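Tamsin McAlister has been making and selling hats for 14 years, first for Rusmont and then under her own steam, and she talks about them the way other people talk about their dogs. I went over to ask her how she sorts a room full of stuff before a sale, and I came home and went through my own closet – so be warned!

"Start with one table," she told me, before I'd even got my coat off. "Get the hats up where you can look at them. A hat on a shelf behind six other hats is a hat you forgot you owned."
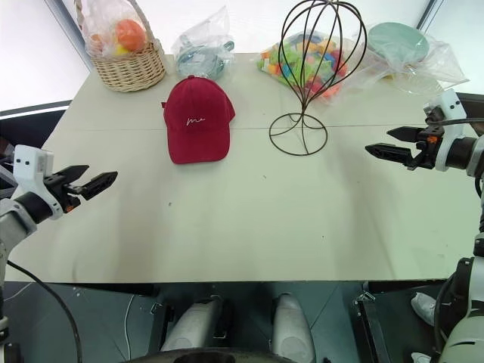
She's a big believer in clear bags for everything small. "If I have to open it to know what it is, I'll buy another one. I did that with ribbon for years." Baskets she likes too, as long as they have a handle and don't turn into a place where receipts go to sleep.

And then we got to stands (I'd been hoping we would). Tamsin prefers wire. She used to buy solid ones from Basov, at 90 dollars for a set, and gave nearly all of them away one December when she moved.

"Wire doesn't take over," she said. "You see the hat. You can get your fingers in and lift it off without grabbing the brim, and please don't grab the brim."

I asked if a baseball cap really deserves a stand. She looked a little hurt. "A cap gets worn more than anything else in the house! My brother hangs his on a nail and they all have a bump in the back."

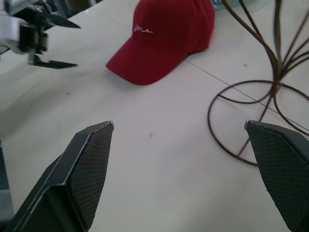 Page last changed: 24 May 2024

Her rule for keeping or selling is pretty relaxed. If she hasn't worn it in two winters it goes to the Contreras sale, unless somebody she loves gave it to her. "That's how I ended up with seven berets," she said. "I look terrible in a beret."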